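Classic car rental company opens second location in Mullholm

Acuña Classic Rentals opened a second pickup location in Mullholm on May 6, 2023, giving drivers in the area a place to rent a vintage car without making the 60-mile trip to Nasedon.

The Mullholm branch has convertibles, station wagons and a pair of pickup trucks from the 1960s. Cars can be rented by the half day, the day or the weekend. A half day costs $300, with insurance and a full tank included. Drivers must be at least 25 and need to leave a $1000 deposit.

"Most of our calls were coming from people on this side of the county," said owner Fidel Acuña. "They liked the cars but didn't like the drive over to get them."

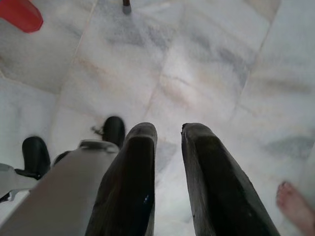 Short lesson comes with every rental

First-time customers get a lesson before they leave the lot. Branch manager Brenda Espinoza said many renters have never used a manual choke or driven without power steering, so the staff takes them around the block until they are comfortable. Automatics are available on request.

Weddings make up nearly half of the company's bookings. Couples can hire a car with a driver for a minimum of 2 hours, and ribbons can be added at no charge.
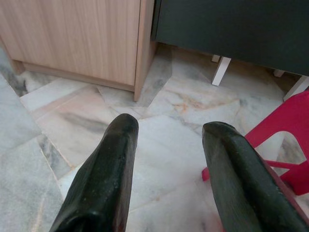
The company plans to add a group tour in August along the old river road between Mullholm and Nasedon, with a stop for lunch. Cristóbal Cabral, who looks after the cars, will lead it in the shop's tow truck.

Reservations can be made by phone or at either location. Gift certificates are good for one year.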